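Ajuda Ranel | Início | Tópicos | Manutenção | Entrar

Garra de dois dedos falha em garrafas plásticas encostadas uma à outra

Publicado por Flollura, quinta-feira, 20 de junho

Prezados,

Nossa instituição mantém uma unidade móvel de recolha com garra de dois dedos e câmera no punho, adquirida em fevereiro. A unidade recolhe garrafas PET vazias do chão de instalações sanitárias. Com garrafas isoladas não há ocorrências a relatar. Quando duas garrafas estão encostadas, o registro acusa falha de preensão em 20 de 68 tentativas. A abertura dos dedos e a força de fecho permanecem com os valores de fábrica.
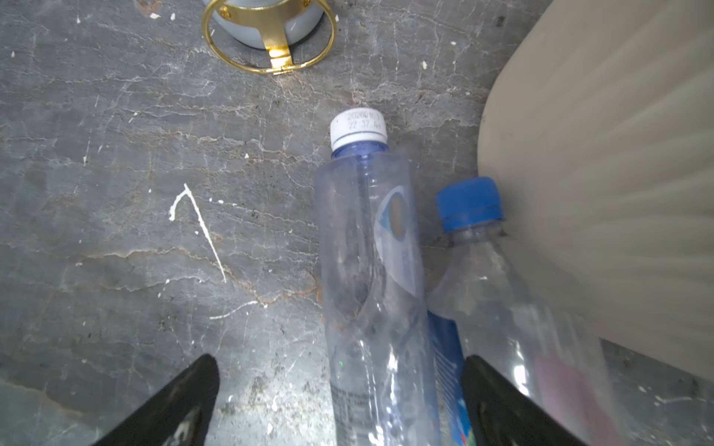

Vista da câmera do punho durante a aproximação: duas garrafas no chão, entre os dedos da garra.

O piso é escuro, com veios claros, e as garrafas são transparentes e amassadas. Solicitamos orientação quanto à ordem dos ajustes: convém recalibrar primeiro a câmera ou rever a altura de aproximação?

Illés
Recomenda-se iniciar pela limpeza. A face interna dos dedos deve ser limpa com pano sem fiapos e álcool isopropílico, com a unidade desligada. Na imagem enviada, o dedo esquerdo apresenta uma mancha mais clara na superfície inferior; convém verificar se se trata de resíduo ou de desgaste do revestimento. Em caso de desgaste, substituam-se os dois dedos em conjunto.

Concluída a limpeza, proceda-se ao zero da garra e, só então, à calibração da câmera. A altura de aproximação deve ser reduzida em passos de 3 mm, com novo ensaio a cada passo. Para garrafas encostadas, é preferível orientar os dedos transversalmente ao corpo de uma delas, próximo ao gargalo, onde o plástico cede menos. A força de fecho deve ser alterada por último.

No nosso serviço, a revisão dos dedos é feita a cada 3.000 ciclos.

Plunix
Tivemos caso semelhante. Aumentamos a força e melhorou um pouco. Verifiquem também os reflexos no plástico, que prejudicam a detecção.

Tópicos relacionados
Zero da garra após troca de dedos
Detecção de objetos transparentes em piso escuro
Periodicidade de limpeza da lente do punho
Registro de falhas de preensão: como exportar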